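Reading the county case table

September 2021

The county dashboard changed its reporting format in March, and I have been keeping my own spreadsheet since then. A few notes on method, mostly for the two readers who asked.

The published daily figure for Chisholm is by report date. A test taken on one day can show up three or four days later, so a single high number means little. I use a seven-day sum. Last week's sum was 245, against 58 in the first week of my sheet.

Population matters more than I expected. Priltstead reported 11 cases in the same week, and people read that as good news. The town has 2,510 residents. Per head, that is a high rate – higher than Emside, where the raw count gets all the attention.

Positivity is harder. The dashboard counts tests, and a person tested twice counts twice. Kazimiera Nowakowski wrote to the health office to ask whether repeat positives are removed. They are, but repeat negatives are not, so the published percentage runs low. I still plot it, on a separate sheet, and only look at the direction.

Drernateck has no testing site of its own. Residents go to Emside and are assigned back by home address, which adds another day.

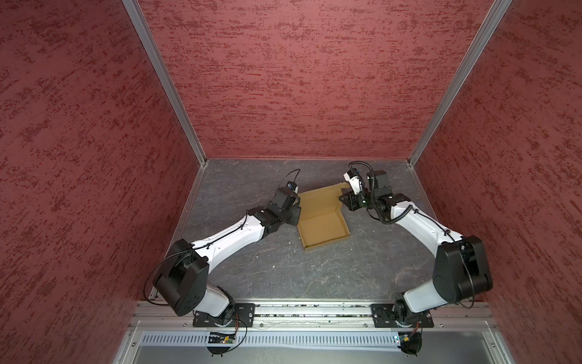
Changes to the sheet

Column F is now the seven-day sum. The old daily column has moved to the second tab. Corrections issued by the county are entered on the original date, with the earlier value kept in a note.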